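Grade the log, then the run

11 December 2021 – by the Gratari workshop supervisor
5 min read

The manipulation project at Kiltholm has a scoring problem, and the course team should fix it before the next intake. At present a student group gets most of its marks from the final demonstration. One run, one table, one result. The written log of everything before that run counts for 5 percent.

I have supervised the project through three intakes and I think the weighting is backward.

The task itself is sound. Each group gets an arm, a two-finger gripper, a wrist camera and a household object with several parts. They collect 50 demonstrations by remote control, train a policy, and show it working. Groups with more patience collect 300. The lab at Brurthorpe sets the same task with the same hardware, and we trade notes on it every December.

A single run measures very little. A policy that succeeds half the time passes half the time, and the group behind it learns nothing from either result. I have watched a careless group get a clean first attempt and a careful one lose a grasp because a cable had shifted. The marks followed the runs. Any student who has taken a basic statistics unit can see what is wrong with that, and several have told me so in writing.

The usual defense is that industry cares about results. The places that hire our graduates ask for failure rates, and a failure rate is a log with some arithmetic applied to it. Gallardo, the software we use to record trials, already stores the start state, the operator and the outcome of each attempt. Most groups leave the comment field blank. It earns them nothing, so I can't blame them.

Object choice makes the case stronger. Wood blocks are forgiving, and a short log will do. This year one option was a jewelry box with the necklaces left in. Thin chain is hard to see, hard to grip and never hangs the same way after a reset. Two attempts that look identical in a results table can start from quite different arrangements. If the group did not write down how the chains were hanging, the attempt can't be compared with any other.

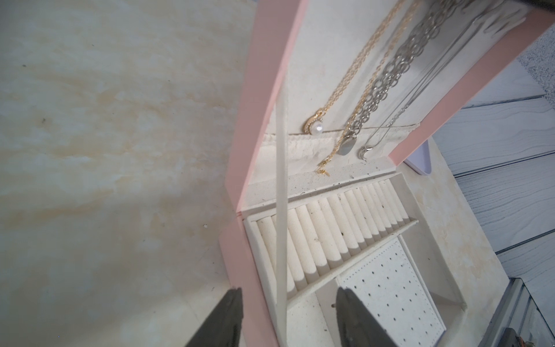
Gripper over the open jewelry box, wrist camera view. Necklaces hang from the lid; ring rolls are in the base.

A useful log entry for a start position like that takes one line: lid open, four necklaces on the lid, one chain end below the pocket edge, support strap between the fingers. The strap belongs in the entry. It is narrow and pale, it crosses the ring rolls, and a policy trained on wrist views may treat it as part of the background. I would give marks for noticing that before the first closing of the gripper.

My proposal is 50 percent for the log, with the demonstration extended to 16 attempts from start positions the group has not picked. Report all of them. The extra bench time is real, and we would have to drop the poster session to get it. I would drop the poster session anyway.

Comments

benchtop_k: Agree on the attempts, disagree on 50 percent. Groups will pad the log. You'd need a fixed template.

former Brurthorpe student: We had blocks. Our log was a spreadsheet with a yes/no column. Would have liked to be told to write more.

torque_wrench: Please keep the poster session. It was the only part my parents understood.

rdl: Does Gallardo export the comment field now? Last year it cut off long entries.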